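キッチン補助・食器係スタッフ募集(語学交流ハウス クロンドビル)

掲載日 2022年4月6日

はじめまして。クロンドビル(Clondville)は、外国から日本へ来た人と、日本で外国語を勉強したい人が、いっしょに短い期間くらす交流ハウスです。建物の一階に食堂があり、宿泊の人も、近所の人も、同じテーブルで食事をします。このたび、食堂の台所で働いてくださる方を募集いたします。

私はこのハウスの運営を担当している者で、日本語は母語ではありません。文章にかたいところがあるかもしれませんが、条件はできるだけ正確に書きましたので、最後まで読んでいただけましたら幸いです。

仕事の内容

主な仕事は、昼食と夕食の準備の手伝い、配膳、食器洗い、台所の片づけです。料理の献立は料理長が決めますので、ご自分で献立を考える必要はありません。野菜を洗う、皮をむく、米をとぐ、スープを器に分ける、というような作業が中心になります。

食堂の席は47席です。ふだんの昼は席の半分も使いませんが、月に一度の「プルークムの夕べ」(Prorkum という名前の料理と音楽の会です)の日は満席になり、外の庭にも人が立ちます。この日は洗い物が大変多いですので、応募される方は先に知っておいてください。会の日は、できるだけ出勤をお願いしております。

買い物は、原則として料理長が行います。ただし、パンはサルトーリ(Sartori)という店に毎朝取りに行きます。歩いて9分の坂道です。この係は交代で、自転車を使ってもかまいません。雨の日は店の方が届けてくださいます。

働く時間

昼の組は午前10時から午後2時まで、夜の組は午後4時半から午後8時半までです。週に三日から相談できます。両方の組に入ることもできますが、その場合は間の休みを必ず取っていただきます。火曜日は食堂の休みの日です。

10月には建物の点検があり、台所を一週間閉めます。その間は給料が出ませんが、希望する方には庭と倉庫の仕事を用意します。時給は台所の仕事と同じです。

給料と待遇

時給は地域の最低賃金に200円を足した金額です。試用期間の一か月も、同じ金額でお支払いします。交通費は、ハウスの規則で決めた上限まで出します。出勤した日は、まかないを一食、無料で食べることができます。肉を食べない方、特定の食品を食べられない方は、面接のときに教えてください。別の料理にします。

エプロンと三角巾はこちらで貸します。靴はすべりにくいものを、ご自分で用意してください。指輪、腕時計、香りの強いものは、台所ではご遠慮ください。

応募できる方

年齢、国籍、学歴は問いません。日本で働くことができる資格をお持ちの方に限ります。留学生の方は、資格外活動の許可が必要です。高校生の方は、保護者の同意書を持ってきてください。

日本語は、簡単な指示がわかれば大丈夫です。台所では日本語と英語がまざります。台所のことばを書いた小さい辞書を壁にはってありますので、最初の週はそれを見ながら働く人が多いです。経験のない方も歓迎しますが、立ったままの仕事が四時間続きますので、腰や膝に心配のある方は、応募の前にご相談ください。

いっしょに働く人

台所には料理長のほか、長く働いている方と、短い期間だけ来る学生がいます。国も年も違います。声の大きい人もいますし、ほとんど話さないで、きれいに包丁を使う人もいます。どちらの人も働きやすいように、大事な連絡は口だけでなく、必ず紙に書くことにしています。書き方のきまりはありませんので、絵でもかまいません。

食器の扱いについて

ハウスでは、違う色や形のコップを使っています。宿泊の人が自分の好きな色を選べるようにするためです。洗ったものはワイヤーの水切りかごに置き、乾いたら棚へ戻します。コップを割ってしまったときは、隠さないで料理長に言ってください。弁償はありません。
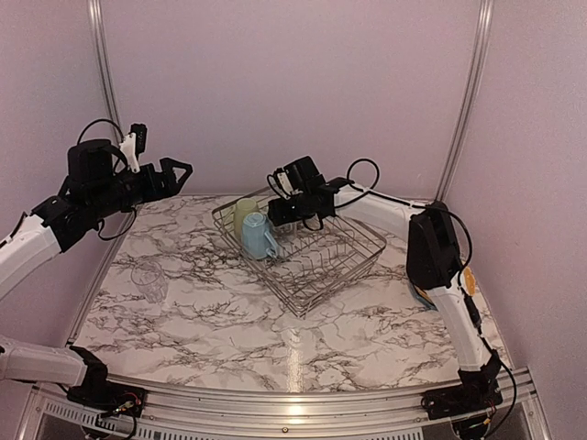 応募の方法

受付にある応募用紙に記入して、食堂が開いている時間に持ってきてください。郵送でも受け付けます。封筒に「台所係応募」と書いてください。用紙には、お名前、連絡先、働ける曜日、希望の組を書いていただきます。履歴書は、なくてもかまいません。写真もいりません。

締め切りは今月の17日です。書類を見てから、全員の方にご連絡します。面接は食堂で、三十分くらいです。そのあと、希望する方は台所の中を見学できます。面接の日の交通費は出ませんので、申し訳ありませんが、ご了承ください。

採用になった方には、最初の日に衛生の説明をします。この説明の時間にも時給をお支払いします。姉妹ハウスのプリソルム(Pritholm)でも同じ仕事を募集しておりますが、応募用紙は別になります。両方に応募する方は、二枚書いてください。

質問は、電話よりも、受付で直接聞いてくださるほうが助かります。電話の日本語は、私にはまだ少しむずかしいです。ご応募をお待ちしております。

クロンドビル 運営担当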